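NOTICE TO ALL SALON STAFF

The management of Lambrechts wishes to remind employees that the hair of the late Mrs. Waler remains the property of the house.

It was acquired in good faith and entered in the stock book in September as a single length, chestnut, uncolored, of the first quality. It is not to be brushed by persons other than the senior fitter. It is not to be tried on. Employees who have formed an opinion as to whether it has grown are asked to put that opinion in writing and hand it to the undersigned.

Jozef Leemans
Manager, Zultdale branch

The notice was pinned beside the mirror on the second floor, where wigs and hairpieces were fitted by appointment. Joris Kuipers, senior fitter, read it twice and initialed it in the space provided. He had been with the firm for 19 years and had initialed everything.

The facts, as he understood them, were these. The length had measured 30 inches on arrival. He had taken the measurement himself, on the green felt, with the brass rule that belonged to the house. It had then been washed, dried flat, wrapped in tissue, and placed in the third drawer. When a customer inquired after chestnut in the late fall, he had taken it out and measured it again, and the rule had not been long enough.

He had reported this in the proper form. The form had three boxes for the nature of the complaint: Damage, Loss, and Discoloration. He had checked none of them and written on the line beneath, "Increase."

The reply came from the head office in Mosonley within the week. It was courteous. It observed that human hair, once cut, was not capable of increase, and that brass rules were known to be misread in poor light. It authorized the purchase of a lamp.

The lamp was purchased. Mr. Kuipers measured the hair under it every morning before the shop opened and entered the result in a column he had ruled for the purpose. He did not discuss the column with the junior staff. They discussed it among themselves in the break room, over their lunches, in the low voices people use when someone is ill upstairs.

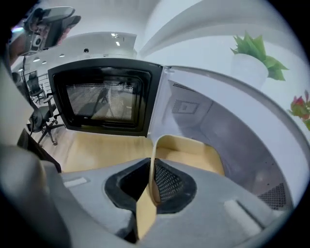

By the new year the third drawer would no longer close. Mr. Kuipers moved the hair to the fourth, which was deeper, and had until then held combs.

On the morning of 9 January 2018, Mr. Leemans came up to the second floor in his overcoat and asked to be shown. Mr. Kuipers drew out the drawer. The hair lay in its tissue, coiled, very clean, with the soft red light in it that buyers had always asked for and that could not be got from a bottle. Mr. Leemans removed one glove and then put it on again.

"It is in excellent condition," he said.

"Yes, sir."

"You have been treating it with something."

"Nothing, sir. It has had no oil and no heat. I have the record."

Mr. Leemans read the record. It covered both sides of the sheet. He noted that the entries for Sundays were blank, the shop being closed, and that the figure for each Monday was a little larger than it ought to have been, as if the hair did better when left alone.

"Head office has a customer," he said at last. "A lady. She lost her own through an illness and she would like something to the waist. She has been told that we are the house for it. I am instructed to inform you that the piece is to be made up and delivered by the end of the month."

Mr. Kuipers considered this. In all his years he had not declined an instruction, and he found that he did not know the form for it.

"She would have to be told," he said.

"Told what?"

"That it will require trimming."

Mr. Leemans looked at the drawer for some time. In the street a delivery van was trying to turn, and they both waited until it had gone.

"You may put it in the care instructions," he said.

The piece was made up on a fine cap, tied by hand, and took Mr. Kuipers the greater part of his evenings. He worked slowly at the crown and more slowly at the temples, where a careless fitter is always found out. The lady came for it on a Thursday. She was a tall woman, younger than he had expected, and she sat before the mirror with her eyes closed until he told her it was done. When she opened them she did not speak. She put up one hand and held the hair at her neck, the way one holds a child's wrist at a crossing.

The card he gave her was the standard one, printed in Mosonley. It advised cool water, a wide comb, and storage away from direct sun. Beneath the last line he had added, in ink, that the wearer should return to the house every 10 weeks, without charge, for as long as she wished to keep it.

She read the card through and turned it over to see whether there was more.

"Did it belong to someone?" she asked.

"To a Mrs. Waler," said Mr. Kuipers. "She was very particular about it."

He helped her on with her coat and lifted the hair clear of the collar. When she had gone down he took the sheet from the empty drawer, ruled a line under the last figure, and signed it. Then he took a fresh sheet and ruled a column, and wrote at the top the date of her next appointment.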